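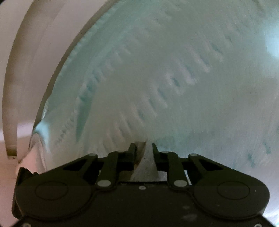
Cunora hand-held gripper, two-finger version, at work beside a curved translucent sheet.

Cunora Hand-Held Gripper
Sold and serviced by Hurkstead, Brurnden

Overview
Specs
What to budget for
Planning questions
Ordering
Service and returns

Overview

The Cunora is a two-finger gripper that a person carries and works by hand. Customers buy it to try out a gripping job before they commit to a robot cell, and to record how a skilled worker handles a part so the same motion can be set up on an arm later. The fingers stay parallel through the stroke. The housing is black with a matte finish, and the linkage is out in the open on both sides so you can see it and clean it.

If you already know you need a powered gripper on an arm, go to the Gallagher range instead. The Cunora has no motor and can't be fitted with one. Finger pads cut for the Cunora do fit the Gallagher parallel models, so pads you pay for during trials can be carried over.

Most orders on this page are for one or two units. If you are planning for more than that, read the section on budgeting first, as spares are where the larger orders usually come in short.

Specs

Type: hand-held, two-finger, parallel motion
Drive: manual, spring return
Linkage: open, with replaceable pivot pins
Housing: black, matte
Finger mounting: screw-on, no adhesive
Camera mount: included, camera not included
Carry case: included
Use: indoor, dry or damp areas
Not for: food contact, explosive atmospheres, lifting people or animals
Warranty: 18 months, parts and labor

A dimensioned drawing is sent with every quote. We don't post it here because the finger length depends on which set you pick, and people were ordering racks from the wrong one.

What's in the box

Gripper body with standard fingers fitted
Spare return spring
Camera mount with screws
Driver for the housing and finger screws
Printed care card
Carry case with foam insert

What to budget for

The purchase price of the gripper is the easy part. The items below are what we go through with every customer on the first call.

Wear kit. The wear kit is $139 and has a full set of pivot pins, a spring, and one pair of pads. Plan on one kit per gripper for the first year. If the gripper is used every shift, or used near grit or cut edges, plan on two. Kits are kept in stock at Brurnden and ship the same day if the order is in before noon.

Custom pads. The standard pads suit flat and lightly curved parts. Thin sheet, film and anything with a polished face usually needs a softer pad, and narrow or tapered parts may need a pad with a groove. We cut pads to order from your sample or drawing. Lead time is seven working days from the day you approve the drawing. There's a setup charge for each new shape and no charge for repeats.

Camera and storage. Most cameras with a standard tripod thread will go on the mount. Wide lenses work best, as the part is close to the lens. The cost that gets missed is storage. Long recordings take up a lot of room, and someone has to name the files and throw out the bad ones. Put hours against that job in your plan, even if it's a small trial.

Operator time. This is the largest line in nearly every trial budget we've seen. The person holding the gripper should be someone who does the job already, and while they're doing it your way, slowly and with a tool in their hand, they are not making rate. Get that agreed with the shift lead before you book the trial. A trial that is cut short to catch up on orders costs almost as much as a full one.

Sample parts. Set aside more good parts than you think you'll use, and a few bad ones too. If warped or chipped parts will reach the robot in production, they should be in the trial.

Bench and lighting. You need a clear bench at the right height and steady light. Clear and semi-clear materials pick up bright spots from overhead fittings, and these show in recordings. A cheap diffuser over the lamp is usually enough. You shouldn't need to buy a light booth at this stage.

Training. One session is included with a first order. It covers grip, pace, cleaning and swapping the fingers. Extra sessions are charged by the half day, plus travel if you want us on site.

Buy or rent

Rental runs for 60 days at a fixed charge. It includes the gripper, standard pads and the camera mount. It doesn't include custom pads, which are yours to keep. Half of the rental charge comes off the price if you buy the same unit at the end of the term.

Rent if you have one part and one question to answer. Buy if you have several parts, or if the same team will move on to another line afterwards. Two rentals back to back cost more than a purchase, so if your plan has a second phase in it already, ask us to quote both ways.

Rental units are cleaned and fitted with new pins between customers. They may have marks on the housing.

Planning questions

Send us answers to as many of these as you can. A rough answer is fine.

What is the part, and what is it made of?
Where will the fingers touch it, and is any face off limits?
Does it bend, tear or mark easily?
Is it lying flat, standing in a rack, or tucked inside something else?
How much room is there on each side for the fingers to open?
Who will hold the gripper, and are they left-handed? The standard trigger suits either hand, but the camera cable should be routed on the other side.
Do you have a robot in mind already, or is that open?
When do you need to make a decision on the cell?

The question about room for the fingers causes the most trouble later. The linkage swings out as the fingers open, so the space you need is wider than the fingers themselves. Measure at the tightest point, with any covers and guards in place. If the part sits near a curved panel or sheet, measure at several heights, as clearance that looks generous at the top may be gone at the bottom.

When to hold off

We'd sooner lose an order than have a gripper sit in a drawer. Hold off if the part design is still changing month to month, or if the part is too heavy to lift comfortably with one hand. Hold off too if your arm supplier already requires its own recording tool. Ask them first. Some will take files from the Cunora setup and some won't, and it's better to know before the purchase order goes in.

Parts that are normally picked up by suction are a separate case. A two-finger trial can tell you about reach and approach, but it won't tell you if a cup will seal. Tell us if suction is on the table and we'll suggest a different starting point.

Ordering

Quotes come from Folasade Tijani in sales. Use the quote form and attach a photo or drawing of the part if you have one. Quotes are normally returned the next working day. Ask for the wear kits and pads to be listed as separate lines if your purchasing rules treat consumables differently from equipment.

Standard units ship from stock. August orders can be slower while the pad shop is closed for maintenance, and custom pads approved during the closure are started in the order they came in. If your budget year ends around then, order the gripper first and add the pads on a second purchase order.

We take purchase orders and cards. Schools and colleges can pay after delivery. Shipping is added at cost, and you can collect from the Brurnden counter at no charge.

Accessories

Wear kit, $139
Soft pad pair, for film and thin sheet
Grooved pad pair, for narrow or tapered parts
Long finger set
Wrist strap
Bench stand, holds the gripper upright between runs
Replacement carry case

The bench stand is worth adding. Grippers that are laid down on their side between runs tend to pick up dust in the linkage, and the lower screws get knocked. Prices other than the wear kit depend on quantity and are on the quote.

Service and returns

Bukola Wike runs the service bench. For a repair, send in the full gripper with its fingers on, in the carry case. Don't take the linkage apart before you ship it. We need to see how the pins have worn, and a loose bag of parts takes longer and costs more to put right.

Pins and pads can be changed on site with the driver in the case. Change the pins as a full set. A mix of new and worn pins will let one finger lead the other, and recordings made that way are hard to use. Check the housing screws at the same time, and snug them by hand only.

Clean with a dry brush, then a damp cloth. No solvent on the housing, and no oil on the pins. They're made to run dry, and oil will carry onto your parts.

Unused grippers can be returned for a refund within 60 days of delivery if the seal on the case is unbroken. Custom pads can't be returned unless they were cut wrong – in that case we recut them free and pay the shipping both ways. The warranty covers the body, linkage and spring. It doesn't cover pads, drops, or units that have been drilled or glued.

Old grippers can be sent back to Brurnden for recycling at the end of their life. Mark the box for the service bench and take your camera off the mount before you pack it.

Related pages
Gallagher powered grippers
Pad materials guide
Rental terms
Quote form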